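# The table, eleven months on

A few people asked after the last post how the oak table was holding up, so I'll write it all down in one go. 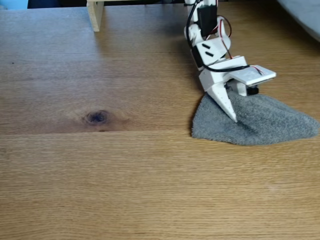
We bought it in December from a man in Sedon who was clearing out his mother's house. He wanted $450 and took $400, and we paid a neighbour's son to bring it home on his trailer. I had been looking at new tables before that. The one I liked at Ritchie was $2,218 without delivery, and a smaller one was $1,308, and neither was oak all the way through. I had the tab open for weeks and then closed it.

It had been kept in a garage under a tarp and the top was grey when we got it. There were white rings all over one end and a patch of something sticky that I never identified. I sanded it on the back verandah over two weekends, starting at 80 grit and finishing at 240. I went through more discs than I had planned for and had to drive back to the hardware shop for another pack. Sand with the grain, and hoover properly between grits. I skipped that the first time and put scratches in that I then had to sand out again.

The finish is Clindel hardwax oil in the clear. I did 2 coats, thin, with a lint-free cloth, and left a full day between them. The tin says eight hours but it was cold and I didn't trust it. The colour came up warmer than I expected, more honey than the raw wood. I had tested it on the underside first, but the underside has never seen the sun and it took the oil differently.

There is a big dark knot in one of the boards, close to the join. Kirsty Paterson, who has done a lot more woodwork than I have, said I should fill it with tinted epoxy before oiling. I ran a fingernail over it and couldn't find an edge to catch on, so I left it. I like it there. Everyone who sits down at that spot ends up rubbing it with their thumb.

Problems so far. The join opened up slightly in the first dry spell and closed again when the weather turned. I was worried enough to ring a furniture repairer in Orkotbridge, who told me to leave it alone and stop putting the heater next to it. We moved the heater to the other wall. A hot casserole dish left a faint mark in March and I got rid of it by rubbing in a bit more oil with a grey pad and buffing it off. Biro is the worst. I have one line of it that I've stopped trying to fix.

Day to day it gets a damp cloth and then a dry one. No spray cleaner. I tried the lemon one we use on the kitchen benches and it left the top dull and a bit tacky, and it took three goes with warm water to get it right again. Crumbs get into the seam, and an old toothbrush gets them out.

The rule about clearing it every night has mostly held. It gets used for homework, bills, sewing and whatever else is going, and by dinner there is usually a pile at one end. The pile goes on the sideboard and we deal with it later, or we don't.

I still have almost half the tin of oil left. I'll give the top another coat when it's warm enough to have the windows open, and I might do the legs at the same time, as they only got one the first time around.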